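Collecting Demonstrations for the Sorting Cell
Mariann Gál
Jun 7, 2023
14 shares | 3 comments

These notes go with the second lab session. Read them before you book time on the arm. Kobe Michiels runs the bookings and will ask which part of the task you plan to record.

1. What counts as an example

One example (an "episode" in the Tronlow software) is a single attempt at the task, from the start pose to the release. It holds the wrist camera video, the joint positions, the gripper opening and a one-line text instruction. Each group records 24 episodes. Six of those are set aside for testing and must not be used in training, so choose them before you look at any results.

2. Start pose

Every episode starts with the fingers open and the arm still. Wait for the camera exposure to settle before you touch the controls. If you start moving too early, the first images are too bright and the model learns from them anyway.
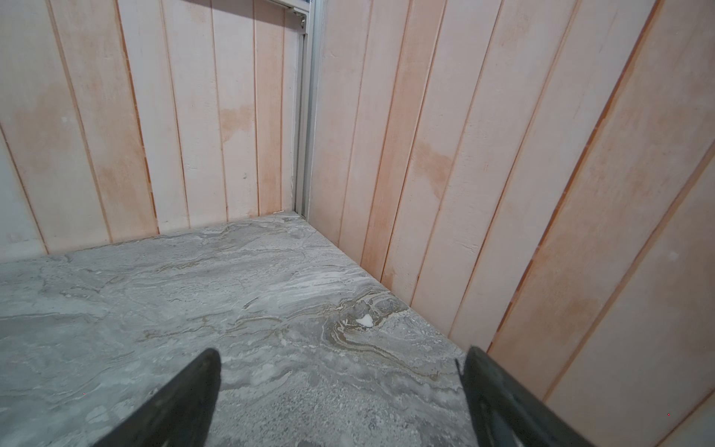
Move the start pose a little between episodes. Last February two groups used the same pose every time, and their models failed as soon as the arm was started from anywhere else. Change the height and the rotation of the wrist, but keep the work surface in view.

3. Grasping

Approach slowly and close once. Do not open and close several times to improve the grip - the model will copy that too. If the first grasp is bad, finish the episode, mark it as failed and record another. Failed episodes stay in the folder with their label. They do not count toward your 24.

For hand tools, grasp the handle. Vary the angle of the tool from one episode to the next, and write the angle in the log sheet to the nearest 20 degrees.
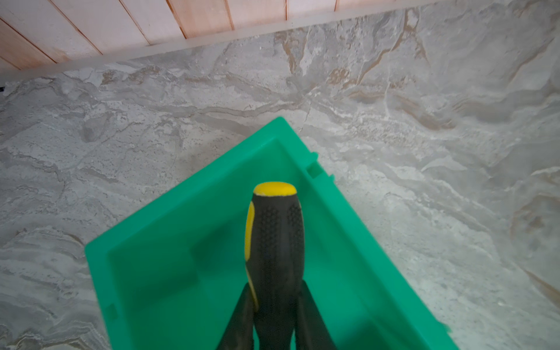
Hold the arm still for a moment after the fingers close. This gives a clean point for splitting the episode into reach, grasp and carry, and we will need the split in the fourth session.

4. Instructions

Write the instruction before you record, in plain words: "put the screwdriver in the green tray" or "take the screwdriver out of the green tray". Use the same name for the same object throughout. One group wrote "tray", "box" and "bin" for one item and spent an afternoon fixing it.

5. Handing in

Upload the folder to Pruvgate with the log sheet inside. Check that each video plays to the end and that its length matches the joint data. Late folders lose marks as set out in the course rules.

Reading for next time: the Kowalczyk notes, section 6, on choosing test episodes.

3 comments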